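Clasier Cabin Bag, 45 litre

I've been selling luggage out of my little shop in Brirkville for long enough to know what people moan about at the airport, and it's nearly always the same thing: the bag that fitted the sizer on the way out and somehow didn't on the way home. So I only stock a few cabin bags now, and the Clasier is the one I take myself.

It holds 45 litres, which gets me through five days in summer or three in winter (boots are the problem, they always are). The main part opens flat like a suitcase, there's a sleeve for a laptop along the back, and the front pocket takes a passport, a charger and the clear bag for your liquids, so you can whip that out at security without unpacking your socks in front of everyone!

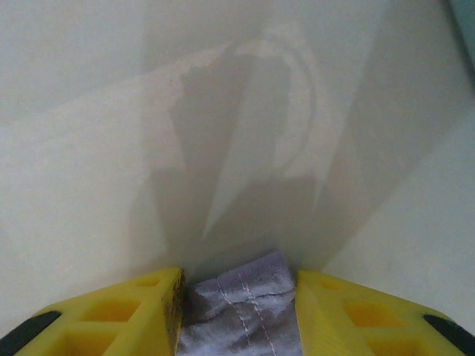
Tănase wrote to me on a Monday, just back from Clestov, to say the bag had gone under the seat on a half-empty flight and in the overhead locker on a full one, and that the shoulder straps could do with more padding for the long walk from the far gates. Fair point, I think -- if you're carrying it across a big terminal with a heavy laptop in, you'll feel it by passport control.

Please do check your airline's limits before you order. They change them, and they change them mid-season too. If you fly with someone who charges for anything bigger than an under-seat bag, pack it about two thirds full and pull the side straps in tight.

Straps tuck away behind a zipped panel, handy if you end up checking it in after all. I had to in August, when the gate staff ran out of locker space, and it came round the belt with everything still attached.

Order code: 544
Capacity: 45 litres
Carry: backpack straps or side handle
Returns: unused, with the tags on

Drop me a line if you're stuck between this and the smaller one.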